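Wonthorpe bakery bag asks customers to learn their breads

Last updated: 23 November 2025

The Ortuño bakery in Wonthorpe has retired its plain brown sack. In its place is a blue and cream checkerboard bag that tells you what a croissant is, in case you walked in for one and lost your nerve at the counter.

The new bag went into use this month at the shop and at its coffee counter next door. Owner Olga Echevarría said the old sacks had served the business well for years and that she was sick of looking at them.

"People carry it down the street," she said. "I wanted it to look like something, and I also wanted them to stop pointing at the pretzels and calling them the knots."

Each item on the bag comes with its name lettered beside it. Customers have taken to the project with the seriousness it deserves. A suggestion sheet left by the register drew 259 comments, most of them about what had been left off. Thirty asked for a cinnamon roll. One asked for soup.

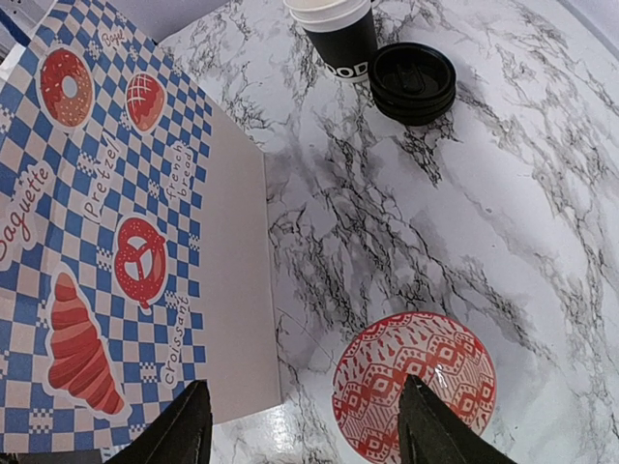

The drawings are the work of Ramiro Casado, who paints most of the shop signs in town and says he had never been asked to draw a bun before. He did the lettering by hand and gave up on matching the sizes to real life early on. The croissant got large, he said, and then everybody liked it large.

Casado kept to red and cream for all of the baked goods, a choice that has worried some of the regulars. Cledwyn Probert, a retired surveyor who buys the same loaf every morning, would like it noted that he has never seen a red pretzel and would not eat one.

"The checks are fine," he said. "I've got no quarrel with the checks."

Then there is the matter of "french bread," which the bag lists along with "Baguette." Probert regards this as the same thing twice. Echevarría says the shop bakes two different loaves, that one is wider and softer, and that she has explained this to Mr. Probert before. Talks are ongoing.

Echevarría ordered 1,253 bags in the first batch, an odd number she blames on the printer, Stusum, which counted the test run in with the rest and charged her for it. At the current pace they will last until the first week of December. A second order is planned, with no changes to the artwork. The cinnamon roll faction has been informed.

The bags cost more than the old sacks, but prices at the counter will stay where they are through the holidays, she said. Small orders of one or two items will go out in plain sleeves unless the customer asks for the big bag.

Quite a few ask. Benedicta Mahama, who teaches second grade a few blocks away, has been collecting them from coworkers for a reading corner. Her students can now spell "croissant," she said, and several of them are still having trouble with "Wednesday."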